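Hona 家用小物件说明书语料 README

版本 0.8,还在改,先放上来,有错直接提

是什么

旧说明书、维修单、零件清单的中文文本。主要是小家电、钟、缝纫机、玩具、手摇工具这类。扫描件识别之后人工过了一遍(没全过,见下面)。一共 3,545 条,每条是一段,不是一整本。一本拆成多少段不固定,看原来的排版。

为什么弄这个:想给旧说明书做检索,找现成的语料,全是手机和路由器,老东西几乎没有。就自己攒了。

不是什么

不是维修指南。别照着里面的步骤去拆带电的东西。老说明书里有些做法现在看很危险,原文照录,没改。
也不是图库。原书插图基本没收,只留了图注文字。

来源

Plamley 旧货市场收的纸质册子,占大头
Xaba 那边转过来的一批维修单,手写,识别质量差
网友寄的零散页,复印件居多,有的缺角

Xaba 那批里有 494 条是手写转录,字段 hand 标了 1。要干净数据的先把这个滤掉。

目录

text 正文,一条一个文件,UTF-8
meta 一张总表,制表符分隔
parts 零件名对照,见后面
old 0.7 的东西,别用,留着对比的

字段

id 编号,不连续,中间删过
src 来源,p 是 Plamley,x 是 Xaba,n 是网友
kind 类别,一共 9 种,列表在 meta 表头下面
year 年代,很多是空的。只写了原件上印着的,没印就不猜
hand 是否手写
lang 繁简,t 或者 s。混排的记 t
check 有没有人工校过,0 或 1
note 随手记的,格式不统一,别拿来解析

怎么读

表用制表符切,别用逗号,正文里逗号一堆。第一行是表头,第二行开始才是数据。Windows 下用表格软件双击打开会乱码,导入的时候手动选编码。编号前面的零不要丢,当字符串读。

清洗做了什么

页眉页脚去掉了
断行接回去了,按标点判断,表格里的可能接错
全角数字转半角。型号里的也转了,这个后来有点后悔
人名电话地址抹掉,换成方框
繁体没转简体,以后也不打算转

没做的:错别字没改。原文印错的就是错的。识别错的看见了会改,看不见就还在那里。“末”和“未”混得很历害,“己”和“已”也是。搜的时候两个都试一下。

零件名对照

parts 里面这张表花时间最多。同一个东西叫法太乱。齿轮有叫牙轮的,有叫波轮的(波轮在洗衣机里又是另一个东西,分开记了)。直齿、斜齿、伞齿尽量分了。螺丝、螺钉、螺栓原文经常混着写,对照表里归到一组,正文不动。塑料件在老册子里叫胶木、电木、塑胶、尼龙的都有,材料不一样,不能合并,0.7 里合了,错的,0.8 已经拆开。

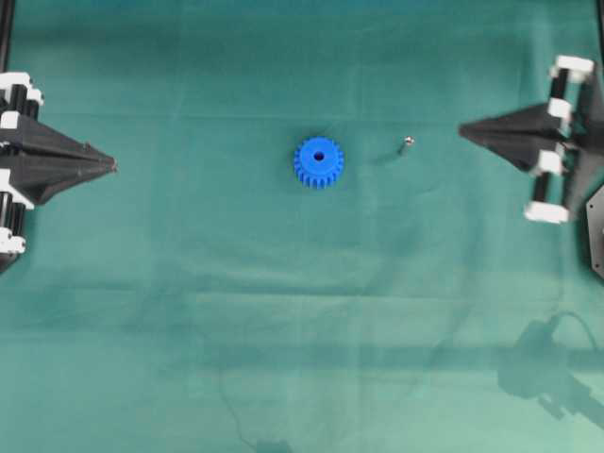

Luana Falcão 看了 0.7 之后回的,原话贴过来:对照表按叫法归组没问题,但“牙轮”那组里混进了棘轮,闹钟那几条都是,机械上不是一回事,检索出来会误导人。还有螺丝那组,自攻的最好单独列一类,玩具说明书里基本都是自攻,跟机牙的混在一起,配件的人会买错。规格也建议单独一列,别塞在名字里。

棘轮已经拆了。自攻的拆了一半,玩具类弄完了,钟表类还没动。规格列下一版加,现在还在名字后面的括号里,凑合用。

已知问题

Plamley 有一册缝纫机的页序是乱的,步骤对不上,原件装订就错了,还没理顺
kind 里“其他”太多
同一段重复收的还有,去重只按全文完全一致去,差一个标点就漏了
有的图注写着“见左图”,没有图,别找了
note 里偶尔有我自己骂扫描仪的话,忽略

授权

对照表和 meta 随便用,注明 Hona 就行。正文版权情况复杂,老册子有的厂早没了,有的还在。只建议研究用,别整本拼回去印了卖。哪条是你家的、不想放,说一声就删。

改动

0.8 胶木那组拆开,棘轮拆出,hand 字段补全
0.7 第一次给外人看的版本
更早的没记

要提问题的

发到 Morkano 上的项目页,带上 id。不带 id 的我真找不到是哪条。能附原件照片最好,糊一点没关系,字看得清就行。一般周六晚上集中看,平时不一定回。

寄纸质件的先打个招呼,别直接寄。折过的不用压平,订书钉也别拆,我这边自己来。要退回的在第一页夹张条子写清楚,没夹条子的默认留下。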